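How a Hospital Pharmacy Gets the Right Medicine to the Right Bed

A hospital uses a lot of medicine. Pills, liquids, creams, drops and bags of fluid all have to be stored, checked and carried to the people who need them. The part of the hospital that does this work is the pharmacy. Most patients never see it. It is often on a lower floor, near the loading dock, where deliveries come in.

Who works there?

A pharmacist is a person who has studied medicines for many years. Pharmacists know what each medicine does, how much is safe, and which ones should not be taken together. Pharmacy technicians work with them. Technicians count, measure, pack and label.

At Cosov Children's Hospital, the head pharmacist is Kamala Mudaliar. Her pharmacy keeps 3187 different items on its shelves. Some are used every hour. Others are used once or twice a year, but they have to be there when a doctor asks for them.

Step 1: The order

A doctor or nurse practitioner decides what a patient needs and types an order into a computer. An order has the patient's name, the name of the medicine, the dose and the times it should be given. The dose is the amount taken at one time.

Children's doses are usually worked out from body weight. Weight is measured in kilograms, and a medicine is often measured in milligrams. There are 1000 milligrams in one gram, and a small paper clip weighs about one gram. A milligram is a very small amount, so the arithmetic has to be correct.

Step 2: The first check

A pharmacist reads every order before anything is taken off a shelf. The pharmacist looks at the patient's weight, allergies and other medicines. If something does not look right, the pharmacist calls the doctor. This happens many times a day and is a normal part of the job.

Step 3: Picking and packing

A technician collects the medicine. Many pills are stored in unit doses. A unit dose is a single pill sealed in its own small packet with its name, strength and expiration date printed on it. After the expiration date, the medicine must not be used.

Each packet also has a bar code. A bar code is a pattern that a scanner can read faster than a person can read words. The technician scans the packet, and the computer compares it with the order. If the two do not match, the screen shows a warning.
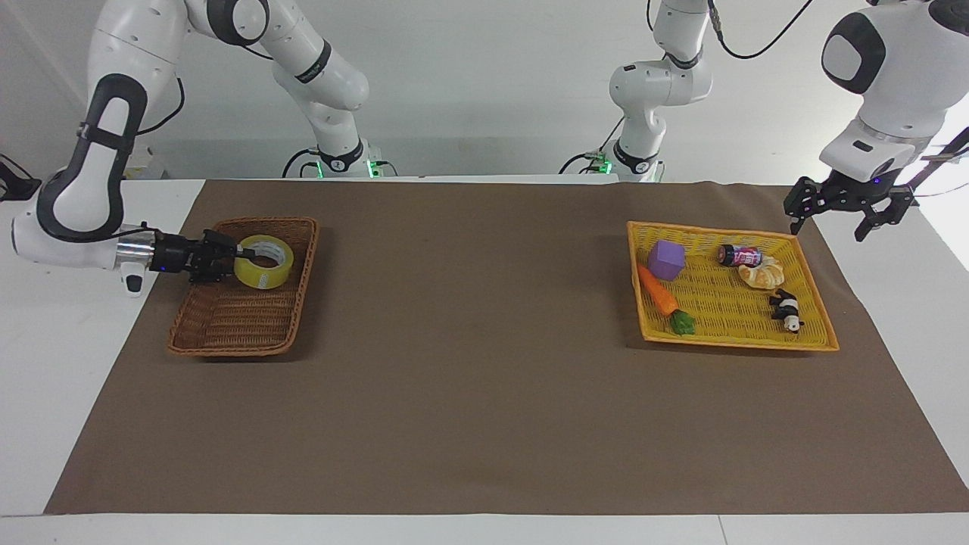
A robot gripper holding a roll of packing tape in a wicker basket.

Some medicines have to be mixed. This is called compounding. It is done in a clean room, where the air passes through filters that remove dust and germs. People in the clean room wear gowns, gloves, masks and hair covers. They wash their hands and arms for a set time before they go in.

Step 4: The second check

A different person looks at the finished medicine and compares it with the order again. Two people are less likely to miss the same mistake than one person checking alone.

Sreekumar Ramasamy is a technician at Cosov. He reads each label out loud, starting with the patient's name and ending with the dose. He says that reading out loud slows him down enough to see every word.

Step 5: Delivery

Medicine travels through the hospital in several ways. Carts go to each floor at 6 a.m. and 2 p.m. Small items can go by pneumatic tube. "Pneumatic" means worked by air. A technician puts the medicine in a padded carrier, places it in the tube station and enters the number of the floor. Air pushes or pulls the carrier along the pipe. The tubes at Cosov are around 3000 meters long in total.

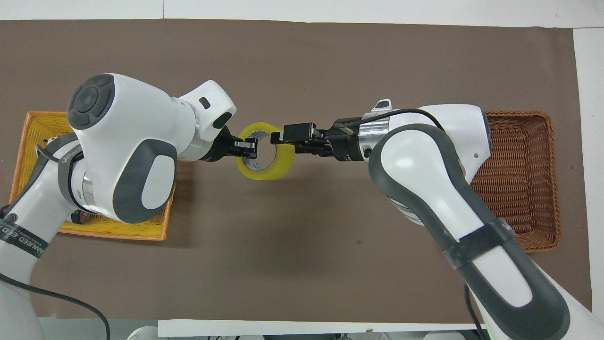 Not everything can go in a tube. Some liquids foam when they are shaken, and some medicines are damaged by bumps. These are carried by hand -- slower, but safer for the medicine. Medicines that must stay cold travel in an insulated box with a thermometer inside.

Step 6: The last check

The nurse makes the final check at the bedside. The nurse scans the bar code on the patient's wristband and then the bar code on the medicine. The nurse may also ask for your name and birthday, even if you have met before. The answer is compared with the wristband each time.

What happens to medicine that is not used?

Sealed packets that were stored correctly can sometimes go back on the shelf. Opened or expired medicine is placed in special bins and taken away to be destroyed. It is not poured down the sink, where it could get into rivers and lakes.

Words to know

Compounding: mixing a medicine for a patient.
Dose: the amount of medicine taken at one time.
Expiration date: the last date a medicine may be used.
Pneumatic: worked by air.
Unit dose: one dose sealed in its own packet.

Try it

Ask an adult to show you the label on a medicine bottle at home. Do not open it. Find the name of the medicine, the dose and the expiration date.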